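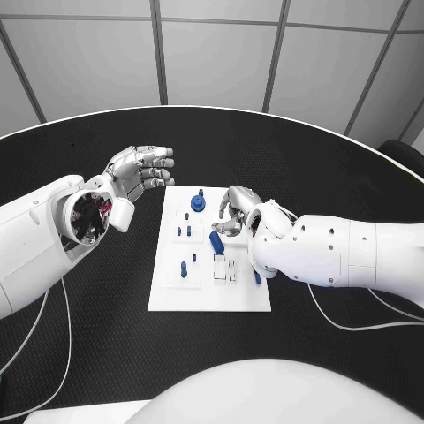 Weißes Steckbrett mit blauen und transparenten Kleinteilen, runder schwarzer Tisch

Startseite Werkstatt Galerie Termine Kontakt

Diese Website verwendet Cookies. Mit der weiteren Nutzung stimmen Sie dem zu. Einstellungen Akzeptieren

Galerie: Steckbretter und Kleinteile

Die Werkstatt Nernomau in Grurnport sammelt Lehrmittel für den Einstieg in die Montage. Der Bestand umfasst zurzeit 1049 Teile, verteilt auf 13 Kästen. Auf dieser Seite geht es um das weiße Brett mit den blauen Teilen. Weitere Bretter folgen im Dezember.

Zum Bild: Nahe der oberen Kante steht ein blaues Teil in Zahnradform mit einem kleinen Zapfen in der Mitte. Die blaue Rolle rechts darunter liegt auf der Seite.

Das Brett wird in der Werkstatt unter dem Namen Yurt geführt, der Vorgänger hieß Dorel und ist nicht mehr im Verleih. Ausgeliehen wird immer der ganze Satz, einzelne Teile geben wir nicht ab. Die Leihgebühr beträgt 2 Euro pro Tag, die Kaution 100 Euro. Bitte die Teile vor der Rückgabe nach Form sortieren und fehlende Stücke auf dem Leihschein eintragen.

Zurück zur Übersicht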